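Work and Automation, Unit 6: What happens to the job when the picking cell arrives

Hi all. These are my notes for the April session, cleaned up a little from what I read off my laptop last year. If you missed the warehouse visit you should still be able to follow along, but please get the visit notes from Jonalyn Lagman, because I refer to them a lot and she writes far more neatly than I do.

Reading for this unit: the Plirnach packet, sections two and four. Skip section three (it's all about conveyor leasing and I only left it in because the page numbers would have gone wrong).

Where we left off

Last time we talked about the difference between a task and a job. A task is "take one item out of this bin and put it in that one." A job is what somebody tells their mother they do for a living. When a company buys a machine, it buys it to do a task, and then everyone has to figure out what's left of the job. I like this way of splitting things up and I'm going to lean on it all afternoon, so if you think it's wrong, please come ready to argue!

Our case is Vallov, a distributor of small medical and hygiene supplies. Masks, wrapped packets, light stuff mostly. The orders are small and mixed. A dental office wants a few of this and a few of that, and for years a person stood at a table and moved things from stock bins to order bins. Danilo Sison did that for 14 years before he became shift lead, and he gave me most of what follows over two very long phone calls.

What the machine does

The cell at Vallov is a robot arm with a two-finger gripper over a pair of bins. It looks down, picks a spot to grab, closes the fingers, lifts, moves over, lets go. You'd think the heavy things would be hard for it and the light things easy, and at this site it went the other way around. A rigid box has edges. A soft packet lying flat on the floor of a bin gives the fingers very little to get hold of, and clear plastic is shiny, so the camera can get confused about where the surface is. Masks are floppy and they have those loops, which can hook on whatever is next to them.

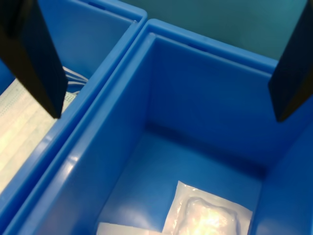 So when the vendor's people first came in, they asked the pickers a question that I think is the most interesting one in the whole case: how do you do it? And the pickers mostly couldn't say. Felicidad Dumlao told them she "just gets under it." They asked her to slow down and do it again, and she said that when she slowed down she couldn't do it right. If you remember tacit knowledge from Unit 2, well, there it is. She was sliding a fingernail under the sealed edge and tipping the packet up before she pinched it, and she'd never once thought about it.

They ended up spending a whole week watching hands. Danilo thought this was very funny at the time. He thinks it's less funny now, and I'll come back to that.

What changed for the people

First, the pace. Before, a slow hour was a slow hour and the table chatted its way through it. The cell doesn't get chatty. Danilo's shift used to set targets by the day, and the new target is 400 picks an hour for the cell, shown on a screen where everybody can see it. The screen was meant for the maintenance tech. Guess who reads it? Everyone. Felicidad said she'd catch herself feeling guilty when the number dropped, even on days when she wasn't working anywhere near the thing.

Second, the leftovers. The cell handles the plain picks and calls a person for the ones it can't do. That sounds nice, and some of it is. But think about what your day is made of once the easy parts are gone. Every item that reaches you is a stuck one, a folded one, two packets clinging together. The job description got shorter and the day got more tiring. Our term for this is residual work, and yes, it will come up in your papers.

Third, who knows things. Jong-dae Shin was hired as a picker and turned out to be good at guessing what the cell would fumble before it fumbled it. He'd reach in ahead of time (with the cell paused, he wants me to say) and turn a packet so the fingers could get it. His error calls went way down. For months he was doing skilled work at a picker's wage – there was no title for it, so there was no pay grade for it either. They call him a cell tender now. He got the raise in the second round of talks.

And back to the week of watching hands. Danilo's view is that the pickers gave something away that week and didn't know it had a price. Orysia Onyshchenko, who negotiated for the staff at the Bañez site later on, took that seriously. Her people asked for paid time as trainers, in writing, before anybody filmed so much as a thumb. Compare the two agreements in the packet side by side. I'd love for you to find the clause I think is badly worded, and I won't tell you which site it's from.

A word on the "nobody lost a job" line

Vallov says no one was laid off. Danilo says that's true. He also says they stopped hiring for the table, and the seasonal crew wasn't called back. Both of these can go in the same paragraph of your paper and I would like them to.

For next time

Write 1,000 words on one task from a job you've had (babysitting counts, so does the family store). Describe how you did it in enough detail that a stranger could copy you, then tell me what a machine would leave behind for you to do, and whether you'd want that to be your day. Bring a printed copy, please, we're swapping them in pairs.

The Enine video is optional. Sound's bad for the first few minutes but it gets better once they move away from the fans.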